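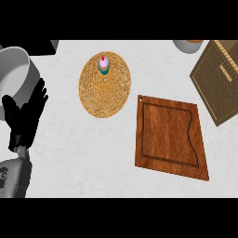

1/
Okay, coat thread. I have been looking for a winter coat since before Halloween and I finally have opinions, so get comfortable. Everybody asking me in the DMs what I ended up with, you have to read to post 14. Sorry!

2/
Background: my old coat was a gray wool thing from Loltton that I bought right out of college. The lining went first, then the left pocket, and last December the top button came off on the train and rolled under somebody's suitcase. I did not ask for it back.

3/
So the list was: wool, below the knee, real pockets, and a color. I own enough gray. I wanted to walk into a room and have my aunt say "well, look at you."

4/
First stop was Runbridge, the big one by the station. They have gone all in on the cropped coat this year. Cropped! In a city where the wind comes up off the river and goes straight for your kidneys. I tried one in a butter yellow and it was adorable and my whole backside was freezing just thinking about it.

5/
Runbridge does have a plaid car coat on the second floor, green and rust, with a big flat collar. I put it on, took it off, put it on again. The sleeves hit me well above the wrist bone though, and I have long arms, so it would have been gloves up to the elbow till March. If you're petite, run.

6/
Then a detour to Moon, the little secondhand place that keeps strange hours. It opens at 2 in the afternoon and closes when she feels like it. The racks are by color (love) and the sizes are a free-for-all (less love). I found a navy cape with a satin lining that smelled like somebody's cedar closet.

7/
Can we talk about capes for a second. I want to be a cape person so badly. Then you try to carry a tote bag on your shoulder and the whole thing rides up like a window shade. Where does the bag go?? Cape people, please write in.

8/
(Several of you have now written in. The answer is a top-handle bag, carried low, or a crossbody under the cape so you look like you're smuggling a ham. Thank you. I am still not a cape person.)

9/
On to Dirnside, which I'd been avoiding because of the prices. They do one long coat every winter and just change the colors. This year it's camel, black, a dusty lilac and a red they call "brick" but which is much more tomato soup. I mean that as a compliment.

10/
The lilac is the one all over everybody's feed. In the store it looks different – cooler, a little bit hospital. Go look at it near the window before you order it online. The camel is camel. You know what camel looks like.

11/
I put on the red and the fit was almost there. Shoulders perfect, belt in the right spot, pockets deep enough for a paperback. The hem was dragging, though. I'm not short but I'm also not whoever they cut that sample on.

12/
Enter Gaétan Ouellet, who has done my hems for years and has never once been excited about anything I brought in. He pinned it, stepped back, made me walk to the door, unpinned it, and pinned it again one inch higher. Then he told me the buttons were bad. He was right, they were that shiny plastic that clicks.

13/
So we went through the button drawer. I wanted gold, he wanted horn, we settled on a dark brown with four holes that I would have walked right past. Sewn on with black thread, little shank behind each one so the wool doesn't pucker. If you do one thing to a coat this year, change the buttons. Way cheaper than a new coat!

14/
And yes, it's the red. Brick. Tomato soup. Mid-calf now, new buttons, and he moved the belt loops down a touch while he was in there. I wear it with black tights and the ugly boots on weekdays and with the heeled ones if I'm seeing people.

15/
Stuff people keep asking: it's heavy, yes, you feel it on your shoulders by the end of the day. It picks up cat hair like a magnet. It fits over a chunky sweater but not over a blazer with pads. The lining is a plain dark red, no print, which I'm a tiny bit sad about.

16/
Also, no, I don't know if Dirnside will mark them down after the holidays. The camel probably, they made tons of it. I wouldn't wait on the red if you're a medium.

17/
Scarves next. I have a cream one that sheds all over the red and a leopard one my sister says is too much. Send me your leopard opinions, I'm wearing it tomorrow either way.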